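Progress report to the Lilenov Fund
Automated scullery pilot, Hamdy canteen kitchens
Second report, covering the period to the end of June

Hello again, and thank you for the patient comments on the first report. You asked for less about the software and more about the people who work here, so I've tried to do it that way round this time (there's still a bit of software, sorry).

You'll remember that the wash-up shift at Hamdy was the one we could never fill. It starts at 2 in the afternoon, it's hot, and whoever is on it spends most of it bent over a sink picking leftovers and plates out before anything can go in the machine. What the kitchen team asked for was help with exactly that bit, the reaching and lifting. They were quite firm that they didn't want help with the cooking!

So the Virkel arm is learning to clear the sink. All of that is still happening in simulation, on the Vokitz software, and the modelled sink has a drainboard behind the basin and a tall black tap on the right, so there's plenty for an arm to bump into. We put a few things in the basin, give the arm one instruction, and watch what it does.
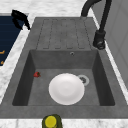 We've now run 200 of these trials, and 73 of them went through from start to finish without anyone having to stop the run. I know that looks low on paper. It was far lower in the spring, though, and I'd rather you had the plain number than a flattering one. Most of the failures come from small things lying close to a basin wall, where the fingers have very little room to get down beside them. Flat plates are the other headache, as you'd expect if you've ever tried to pick one up off a flat floor with two fingers.

The nicest surprise has been how much the scullery staff have got involved. We set up a screen in the break room so they could watch the runs, thinking they might look in once or twice, and now there's usually someone with a cup of tea telling us what's wrong with it. They spotted that we were always treating food and crockery as the same sort of job. In a real wash-up you get the food off first and then deal with the plate, and doing it in the other order makes a mess of everything. We've rewritten the instructions along those lines and I think the trials make much more sense for it. 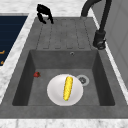

Report by the pilot coordinator, Hamdy canteen kitchens

Now, the part you asked about most: what changes for people. There are 12 of us across the two kitchens, and no hours have been cut or are going to be cut under this grant. That was in the agreement and it's stayed there. What we're planning is that whoever is on wash-up will look after the arm, load the machine and take over the checking of plates and pans, which at the moment gets squeezed in at the end when everyone's tired. Two people have told me they would happily do that shift if the bending went. Another told me just as clearly that the sink is the only quiet spot in the building and she'd miss it, so we're going to keep one sink as it is and let people choose.

There are worries too. The older hands want to know who gets the blame if something is broken, and I didn't have a good answer when they first asked. We've agreed that breakages by the arm go in their own book and don't count against anybody. People also want a stop button they can reach with wet hands, and I've passed that on to Virkel with some force.

On money, we're a little under budget on equipment and a little over on staff time, mainly on account of the break room sessions, which we hadn't costed. I'd like to move the difference across if you're happy with that. The form is attached.

Next up is more practice with food sitting on plates, then a set of trials with the objects pushed right up to the walls. If those go well we'd bring the real arm in for a fortnight, after hours to begin with and with no hot water. I'd like two of the scullery team to have their training before it arrives, and the dates for that depend on Virkel, who haven't confirmed yet. I'll write as soon as they do.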